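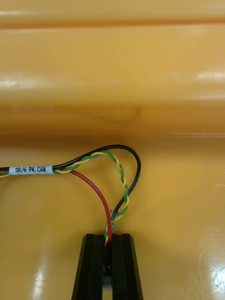

Home | Visits | Workshop notes | Contact

A morning at Urka

20 Jan 2019

Urka builds wire harnesses in a low building behind the Iser depot. I went with three others from our group. Orlando Bermúdez met us at the door and took us straight to the back room, where they are collecting examples for a learning system.

An operator guides the arm by hand through one short job: take the loose ends of a harness, bring them to the connector, let go. Each go lasts 30 seconds at most and is saved with the view from the wrist. They had 228 saved since December and want more before they train again.

The hard part is the wire. A twisted pair bends differently from a single lead, and no two harnesses lie the same way. Bermúdez keeps the poor attempts too, marked as such.

We stayed 90 minutes. Tea was in the canteen. Parking is tight, so use the Iser side.

Recent visits
Tamayo pump works
Potance open day

Comments

Petra: Do they change operators during the day?

Colin W: They did when we went, after lunch.

Petra: Thanks. I'll put my name down for the next one.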